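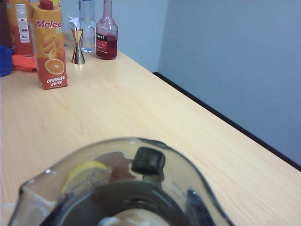 Can you put a drink together in the blender jar and pour straight from it? Depends on the jar -- if it has a decent spout and you leave the motor out of it, go ahead.

That was my short reply to the list last week, and then this came in:

> I'm doing the drinks table for our Kedenau get-together and I
> want something with tea and orange juice for the folks who
> don't drink. I have one pitcher and it's already spoken for.
> Do I mix the whole batch ahead or let people do their own?
> And does the lemon go in or on the cup?

So here's the longer version. I'd mix the tea and juice ahead, but only one jar's worth at a time. I made the full amount in August for the Rewi picnic (58 people!) and by the second hour it tasted like wet cardboard. Tea goes in first, cooled all the way down, then the carton juice, and give the carton a good shake because the pulp all sits at the bottom.
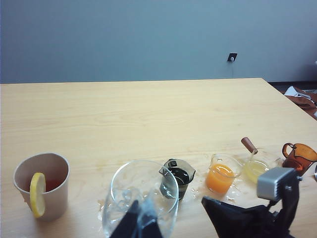

Lemon on the cup, for sure. Cut wheels, not wedges, make one slit from the middle out to the rind, and it'll hang on a paper cup just fine as long as you don't fill the thing to the top. Halfway is plenty. If you leave slices sitting in the jar all evening they turn the whole batch bitter, so fish them out after 10 minutes or so.

Keep a small measuring cup on the table too -- it pours cleaner than the big jar and you can do 200 ml per person without thinking. And bring a rag, you'll drip, I always drip.

Does anyone still have the old Tinari punch recipe that went around here? I lost mine when I switched computers and I'd love to have it for tonight, but next year is okay too.

Happy New Year, all!

Sent 12/31/19 to the Hornness kitchen list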